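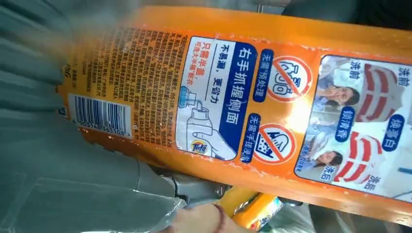
Halbe Kappe Flüssigwaschmittel, reicht das wirklich?

Hallo zusammen, meine Schwiegermutter schwört darauf, immer nur die halbe Verschlusskappe zu nehmen, egal wie voll die Trommel ist. Auf manchen Flaschen steht es ja auch so. Ich bin da misstrauisch. Eine Kappe ist doch keine Maßeinheit, und der Hersteller kennt weder unser Wasser noch die Arbeitshosen von meinem Mann. Bei uns riechen die Handtücher seit Juni muffig, gewaschen wird mit Drollura bei 40 Grad, Wasser laut Stadtwerk hart. Zu wenig Mittel oder doch die Maschine?
Prastwood

Dario Morelli
Die Kappe sagt erst mal gar nichts, da gebe ich dir recht. Stell sie auf die Küchenwaage und miss einmal nach, wie viel Wasser bis zum Strich reingeht. Bei meiner alten Flasche war der Strich kaum zu erkennen, ich hatte jahrelang nach Gefühl gekippt. Danach gilt die Tabelle auf dem Etikett für deinen Härtebereich. Bei hartem Wasser und dreckigen Hosen glaube ich nicht an die halbe Kappe.
Der Muff kommt aber vermutlich woanders her. Flüssigmittel enthält in der Regel keine Bleiche, und wenn dann nie heißer als 40 gewaschen wird, setzt sich in der Maschine einiges ab. Einmal leer bei 60 Grad mit Vollwaschmittel in Pulverform, Flusensieb sauber machen, Tür danach offen lassen. Die teuren Maschinenreiniger würde ich mir sparen, zumindest fürs Erste.

Virkia
Nimm Essig in den Weichspüler, fertig. Mach ich seit 20 Jahren.

Refugio Ponce
Mit Essig wäre ich vorsichtig, der kann auf Dauer die Gummidichtungen angreifen. Und Weichspüler bei Handtüchern ganz weglassen, die saugen sonst schlechter und trocknen langsamer. Wie lange liegt die Wäsche denn nach dem Schleudern noch in der Trommel?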